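The Case for Boring Demonstrations

By Tamsin Ruiz-Ortega
13 June 2022

Most arguments about teaching robots from examples are arguments about how many examples to collect. I have sat through plenty of them at Molier, and I have started a few. My view has shifted over the past year. I now think the number gets too much attention, and the dull business of what goes into each recording gets too little.

I run demonstration collection for a small group working on two-armed sorting. Operators drive a pair of simulated arms by hand, and every run is saved for a learning system to copy later. The task we call Mercado is as plain as they come: a brown table, two bins, a ball, and a choice of which arm does the work. People who visit expect something grander. They look at the screen for a minute and ask when the hard part starts.

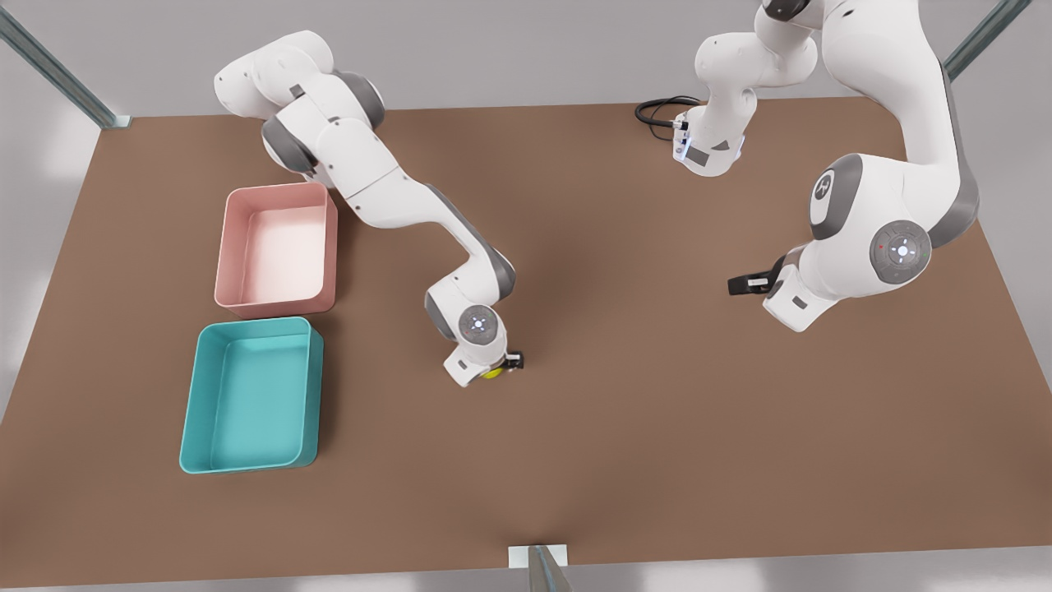
The hard part is getting an operator to do an easy thing in a way that teaches something. A good operator gets fast. After a day or two they find the one path they like and take it every time, with the same arm, the same angle of the wrist and the same pause before closing the fingers. Their recordings look excellent. They are smooth and short, and none of them fail. Train on 200 of those and you get a system that does very well as long as the ball is where that operator liked it to be.

We learned this in February with an earlier task called Genmont. The policy had picked up the path and had very little idea of the ball. Move the ball a hand's width toward the far edge and the gripper would go down where the ball used to be, close on nothing, and carry that nothing carefully to the bin. The operator who made most of those recordings was the best we had. I was the one who told her to go for clean runs, so I don't put it on her.

Since then I have asked for three changes, and I would ask any group doing similar work to consider them.

Vary the start, and keep a record of it

We used to let operators place the ball wherever they liked. People believe they are placing things at random when they are placing them within easy reach. Now a script chooses the position and the turn of the ball before each run. A tennis ball is a better object for this than the smooth spheres we began with, as the seam and the printing change how it looks to a wrist camera each time it turns. I was against adding that detail at first. It seemed like decoration, and it slowed the renderer. But a system that has only seen a flat yellow disk has learned a flat yellow disk.

We also set the arms differently at the start of each run. Sometimes the nearer arm is already low over the table. Sometimes both are well back and somebody has to decide which one should go. That decision is part of the task, and under the old method it was made once, by habit, and never recorded again.

Keep the approach

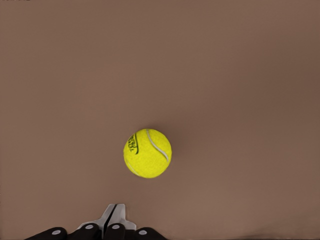 Stop trimming the misses

When a run goes wrong, the usual practice is to throw it out. I understand why. A bad run teaches bad behavior if you feed it in without a label. But a run where the operator misses, backs off and tries again is a good run with a miss in it, and the second half is worth more to me than a perfect pick. It shows what to do from a bad position, and a working robot spends a lot of its life in bad positions.

Out of one recent set of 100 runs, we kept 26 that the old rules would have deleted. Nine of those had two misses in a row. My colleagues on the Ament side of the project were not pleased, and their objection is fair: success rates on the training set look worse, and someone has to go through and mark where each recovery begins. That takes hours. I still think they are hours better spent than the same time recording more of the easy picks.

There is a stronger objection, which is that none of this matters in simulation. If runs are cheap, the argument goes, make so many of them that the gaps fill themselves. I don't believe it. The rendering is cheap but the person holding the controls is not, and a tired person repeats themselves. Two operators with different habits have given us more than one operator working twice as long – that has held up in every comparison I have made so far, though I admit the comparisons have been small.

What I would like to see is for groups that publish their demonstration counts to publish the spread of their starting positions next to them. It is one plot. Most teams already have the numbers sitting in a log file, and I would read that plot before I read anything else in the paper.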